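Soft packs or boxes for a shared lunch table?
Forum: Small Office Supplies

skirnel_desk
We go through tissues fast at work and I'm tired of buying the flat cardboard boxes. They cost more and the last few get stuck in the bottom. I switched the lunch table to soft packs, the purple ones with the blue round logo and 棉韧 on the front. Is anyone else doing this, or do they just slide all over the place?

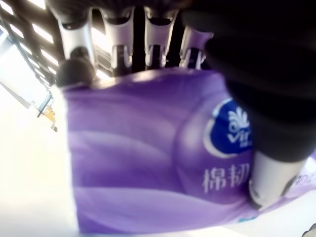 Shearer, April

Bought a case for 670 and split it with the office upstairs. The plastic wrinkles a bit when you press on it but I don't mind that.

vusto40
Soft packs are fine until they're half empty. Then the whole thing lifts up when you pull a sheet. I went back to boxes.

bovimura
Disagree with vusto40. Pull with one hand flat on top and you get one sheet. We have 20 people and I haven't bought a box in a long time.

vusto40
Not everybody has two hands free at lunch – that's my point.

skirnel_desk
Fair. Where do you keep yours? Ours goes on the white table, up from the plate.
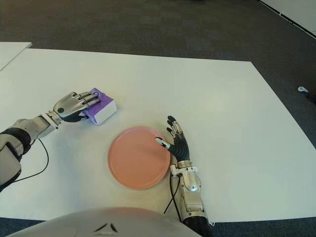
Purple pack and pink plate, white table.

lowshelf439
I'd move it to the far side. Anything close to a plate gets sauce on it, and plastic wipes off but the sheet sticking out doesn't.

bovimura
Or get a weighted cover. Mine was 40 and it fits most sizes – measure the pack first.

skirnel_desk
Will try the far side before I spend more money on it.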